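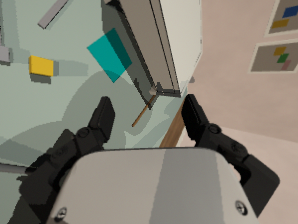
ルナリ語学教室について

ルナリ(Lurnari)は、大人のための小さな語学教室です。教えている言葉はドイツ語、チェコ語、それから日本語です。日本語のクラスは、日本に住んでいる外国人の方のために開いています。

教室を始めた理由

私は外国で生まれて、大人になってから日本語を習いました。最初の二年間は、教科書の文はよく読めましたが、郵便局で荷物を送ることができませんでした。窓口の方の言葉が速くて、私の知っている文と形が違っていたからです。その時の困った気持ちを、今でもよくおぼえています。それで、生活の中で本当に使う言葉から始める教室を作りたいと思いました。

初めは生徒さんが2人だけで、私の家の台所で授業をしていました。今は44人の方が通っています。年齢はさまざまで、仕事のために習う方も、旅行のために習う方も、家族と話すために習う方もいらっしゃいます。

授業のやり方

一つのコースは18回です。毎回、初めの15分は前の授業の復習をします。教科書は見ないで、口だけで練習します。少しつらいと言われますが、この時間はなくさないつもりです。

そのあと、新しい会話を聞きます。文法の説明は日本語でいたします。日本語のクラスだけは、やさしい日本語と英語を両方使います。宿題は短い作文で、次の授業の前の日までに出していただければ、直してお返しします。間違いは全部は直しません。その週に習ったことを中心に直します。全部を赤くすると、書くことがいやになる方が多いからです。

教材について

ドイツ語の初級クラスでは、「Wunderlich」という教室で作った冊子を使っています。パン屋、病院、アパートの契約など、場面ごとに会話が入っています。チェコ語のクラスの冊子は「Simport」といいます。チェコ語は名詞の形がたくさん変わりますので、表を大きく印刷しました。冊子の代金は受講料に入っています。

ご家庭で聞くための音声もあります。録音した部屋が道に近いため、車の音が入っているところがあります。新しい録音を2月から少しずつ始めています。

会社の方へ

会社での出張授業もしております。昨年からは Koltex の社員の方に、ドイツ語のメールの書き方を教えています。会社の授業では、実際の仕事で使う文を持ってきていただくことをお願いしています。秘密の名前や数字は、消してからお送りください。

見学と申し込み

見学は一回無料です。お申し込みフォームに、習いたい言葉と、今までに勉強した期間を書いてください。全然勉強したことがない方は「初めて」と書いていただければ大丈夫です。返事は私が一人で書いておりますので、二、三日かかることがあります。

教室は建物の三階で、エレベーターはありません。階段が難しい方には、オンラインの授業をご案内いたします。夜のクラスは19時に始まります。お仕事で遅くなる時は、途中から静かに入っていただいてかまいません。

駐車場はありませんが、自転車は建物の裏にとめることができます。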